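Pre-Purchase Safety Checklist: Two-Arm Laundry Loading Unit
Inspected by: Kamol Panyasiri
Budget owner: Aatos Huttunen
Supplier: Brurkeo
Date: 28 September 2021
Status: OPEN, no purchase order to be raised

Ratings are Pass, Fail, Not shown. "Not shown" means the supplier said it and I did not see it. Aatos asked me to go easier on that rating than I did with the Meltel folding table last time. I have not.

1. Paperwork

1.1 Risk assessment supplied for this exact arm and gripper pairing. FAIL. We were given one for the arms. The gripper gets a single line, and it refers to an older model.

1.2 Emergency stop location marked on the drawing. PASS.

1.3 Emergency stop reachable from the loading side. NOT SHOWN. The drawing puts it on the back of the base. Whoever is standing at the washer would have to walk around a moving arm to get to it.

1.4 Maintenance schedule in writing. PASS, barely. It says "as needed" in two places.

1.5 Pinch force figure for the fingers. NOT SHOWN. Brurkeo promised it by email. I would like it before the money goes out, and I would like it to be a measurement.

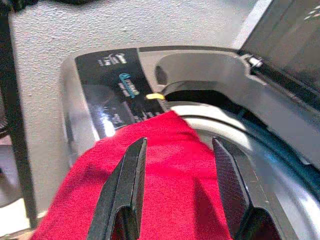
2. LOADING AT THE WASHER

2.1 Fingers have no sharp points where a hand could reach. FAIL pending a better answer. Both fingers taper to a narrow tip, and the tips are up at the level of the rim where a person would naturally reach in to free a stuck item. The dimpled grip surface is fine by me. Ask for a blunt tip and get the price of it in the quote.

2.2 Fabric clears the control panel during loading. FAIL. A red cloth lying half on the panel and half on the rim of the tub is what I expected, and I don't accept "it settles by itself" as a procedure. If the washer has touch controls, a gripper pushing cloth across them can change a setting. Confirm the panel can be locked.

2.3 Lid held open by something other than luck. NOT SHOWN. Our washers are top loaders too. I want to know what the arm does if the lid comes down on it, and who pays for the lid.

2.4 Arm stops if a drum is turning. NOT SHOWN. The quote lists a sensor for this under "options." Aatos, please note it is not in the base price.

3. Cost items that keep turning up outside the quote

3.1 Spare finger set. Not included.

3.2 Operator training. One session included, for one person. We have two shifts.

3.3 Site visit. $2,000, charged whether we buy or not. The Acuña quote has the visit free but a longer wait for parts. Asura has not answered, and I have stopped chasing them.

3.4 Extended cover. Priced per year, first renewal in February, so it falls in a different budget from the purchase. I can see why a supplier would like that.

3.5 Floor work. Nothing allowed. See section 4.

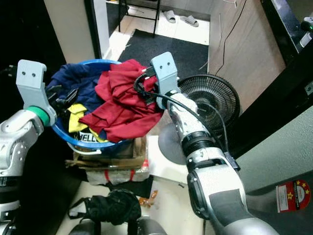
4. Floor and work area

4.1 Clear floor around the unit, basket at a fixed height. FAIL as a plan for our room. Brurkeo's layout sheet assumes a bare floor and a proper stand, and I have never seen a laundry room with either. A basket on a flattened cardboard box with a black bag lying on the floor nearby is much closer to what our staff will give it by the second week. Either the unit copes with a basket that slides, or we budget for a bolted stand. Put the stand in.

4.2 Cables tied close to the arm. FAIL. The cable at the right gripper hangs in a loop before it runs down the forearm. Sleeves, bag straps and basket handles all catch on loops. Ask for a sleeve or clips, fitted by them.

4.3 Basket not overfilled. FAIL. Clothing was draped over the rim on the gripper side. We need a fill line, and somebody has to enforce it.

4.4 Portable fans and similar kept out of reach of the arms. FAIL. A standing fan near the right arm is too close for my liking. Ours would have to be wall mounted, cost unknown.

4.5 Walkway marked. NOT SHOWN. Tape is cheap, we can do this one ourselves.

5. Recommendation

Hold. Do not book the site visit until 1.5 and 2.4 are answered in writing. If the sensor, stand and cable sleeves come back on one revised quote, I will go through the list again from item 1.1.

Comment, A. Huttunen: Agree on 2.4 and the cables. I think 4.3 is our problem and not theirs. Can you split the fails into supplier and site before this goes up?

Reply, K. Panyasiri: Will split them. 4.3 stays on until I see what the gripper does with a full basket.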